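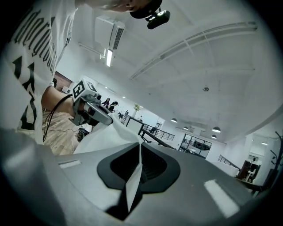 The Temel mill holds its open day once a year, and the last time I tried to go the places had gone by the time I got to the sign-up page. This year I booked early. The visit was on 13 April 2025 and lasted most of the morning, with a second part after lunch for people who wanted to see the dye house.

The mill is on the river side of Clasitau, a short walk downhill from the train station. There are signs from the main road but they point to the goods entrance, which is locked on visitor days. Go past it and use the green gate by the bike racks. Entry cost 6 dollars, paid in cash at a folding table. Groups were limited to 18 people, and ours was full.

We started in the yarn store. It is a long brick room with narrow windows, kept cool and slightly damp so the cotton doesn't get brittle. Cones are stacked by thickness and then by color, with paper tags tied on with string. Our guide said the tags used to be printed, but the ink came off on the pale yarns, so they went back to pencil. She let us handle three grades of cotton and guess which one went into work shirts. Most of the group picked the softest one and got it wrong.

The weaving shed is the main thing to see. Temel runs 30 looms in two rows, and on the open day only one row was working. That was plenty. Ear plugs are handed out at the door and you do need them. The guide did her talking in the corridor first, then took us through without a word and answered questions on the far side. I would have liked more time in there. We got one slow walk down the aisle, with a stop at a loom making a narrow blue and white stripe for kitchen towels.

The oldest loom, number 1129 on its brass plate, stands by itself at the end. It still works but is run only for short demonstrations. One of the weavers started it up and let it go for a minute or two. It is much slower than the others, and you can follow the shuttle with your eyes if you stand to the left.

After that came the inspection room, which I liked best. Finished cloth is pulled over a sloping glass table with lights under it, and the inspector marks each fault with a loop of red thread. Small faults are mended by hand with a needle. Larger ones are cut out, and the short pieces go to the shop as remnants. We were shown a missed thread and then asked to find another in the same yard of cloth. It took our group a long time.

Lunch was not included. The canteen was open and sold soup, rolls and coffee. The soup was lentil and quite good. There is also a bakery called Doãn across the bridge if you want something better, but the line was long and the afternoon part starts on time.

The dye house is smaller than I expected and very warm. Visitors stay behind a rail. The dyes themselves come from an outside supplier, Ravico, and are weighed in a closed room that we could only look into through a window. Each batch is matched to a swatch kept in a drawer, away from daylight. The guide pulled out two grays that looked the same to me until she carried them over to the door. This part ran short - there was no batch finishing while we were there, so we didn't see any cloth come out.

The shop is in the old stable. Remnants are sold by weight from wooden bins and were picked over by the time the afternoon groups came through, so go before lunch if you want a choice. I bought a piece of the kitchen stripe and a length of plain gray twill. Cards are accepted in the shop, though not at the gate.

Some practical notes. Wear closed shoes, as people in sandals were kept out of the weaving shed. There are two sets of stairs and no elevator to the inspection room. Bags have to be left in lockers, which take a quarter and give it back. Parking is on the street only. The mill is planning a smaller evening tour in October, with the weaving shed left out, and sign-up for that will be on the same page as the open day.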